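Preparing a Parcel for Return to the Nundatcombe Service Center

Last updated 18 March 2026

This guide explains how customers should pack, label and hand over a parcel that is being returned to the Nundatcombe Service Center. It applies to household goods ordered through the Jomus catalog and to spare parts supplied by Dervishi. Furniture is covered by a separate guide, available on request from any Radard counter.

Before you begin

You will need the original order number, the return form, a sturdy carton, packing paper and clear tape at least 2 inches wide. String, staples and masking tape are not accepted. The return form may be printed at home or collected at a counter.

Check the weight of the item together with its carton. A single parcel may weigh no more than 50 pounds. Heavier items must be divided between cartons, each with its own form, or booked for home pickup.

Step 1. Choose the carton

Use the carton in which the item arrived if its corners are still firm and its flaps are whole. Otherwise, select a carton that leaves a hand's width of space on every side of the item. Remove or fully cover all old labels and barcodes.

The base of the carton must be flat. A parcel with a bulging base may rock or turn on a belt, and its label may then face away from the reader.
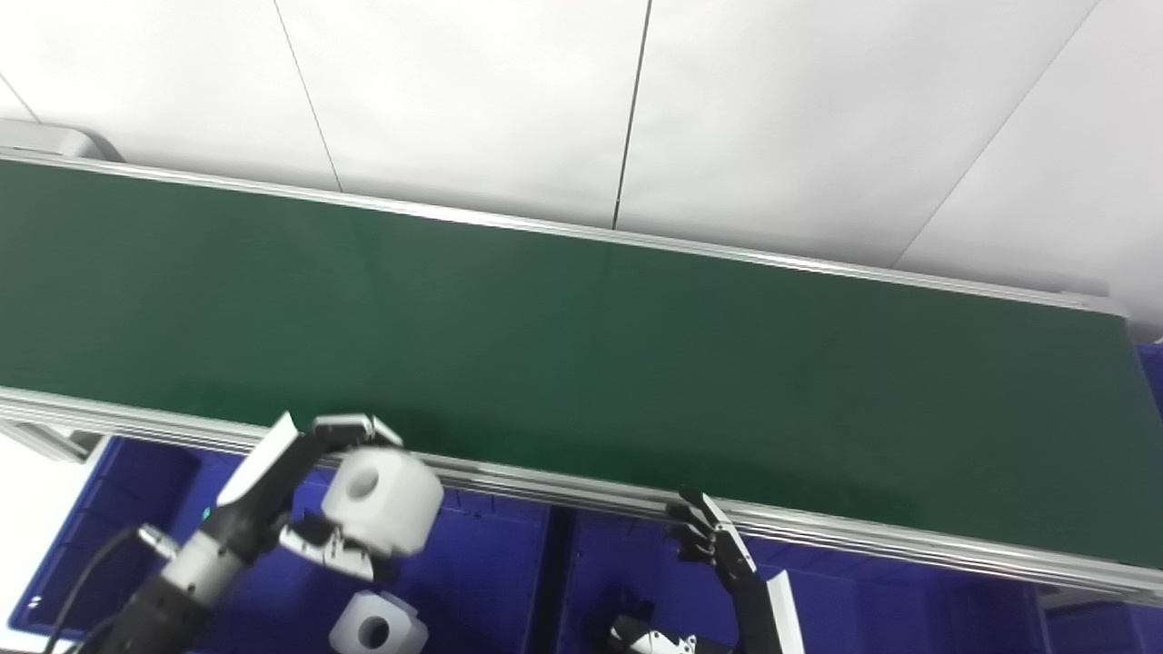

One customer wrote to us that the advice on flat bases should also mention tape, as two strips crossed at the center of her carton had left a thick lump underneath. We agree. Tape the bottom seam lengthwise with a single smooth strip, then place one strip along each short edge. Press out any folds before turning the carton upright.

Step 2. Wrap and fill

Wrap each item separately. Glass and ceramic pieces require at least two layers of paper, and lids should be wrapped apart from the containers they belong to. Drain any item that has held liquid and allow it to dry overnight.

Fill the remaining space with crumpled paper until the contents no longer shift when the carton is gently tilted. Loose foam pellets are not accepted at Nundatcombe.

Step 3. Complete Form 118

Form 118 has a customer section and a counter section. Complete only the customer section. Write the order number in full, including any letters at the end, and state the reason for return in a few plain words. Place the form on top of the packing paper, inside the carton, where it will be found on opening.

Customers returning Dervishi parts should also copy the part number from the underside of the item. If the number is worn away, write "not legible" in the box.

Step 4. Close and label

Close the flaps without forcing them. Attach the label to the largest flat side, at least one inch from any edge or seam. Do not place tape over the barcode, and do not wrap the label around a corner.

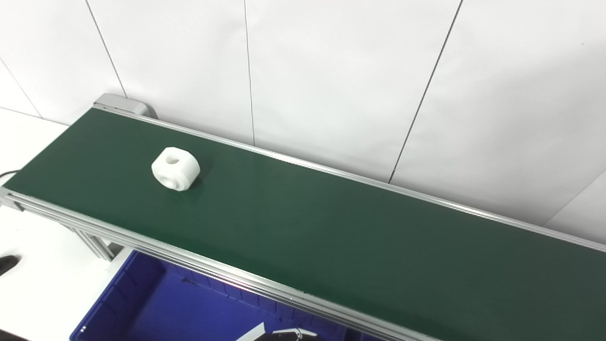 Labels printed at home should be on white paper at full size. Reduced labels are often unreadable and must be replaced by counter staff, which can delay a refund.

Step 5. Hand over the parcel

Bring the parcel to any Radard counter during opening hours and ask for a receipt. Keep it until the refund appears on your statement. For home pickup, dial extension 564 from the main service line before noon on the previous working day. Pickup is not offered during the September stock count, although counters remain open.

Parcels left outside a closed counter are not considered received.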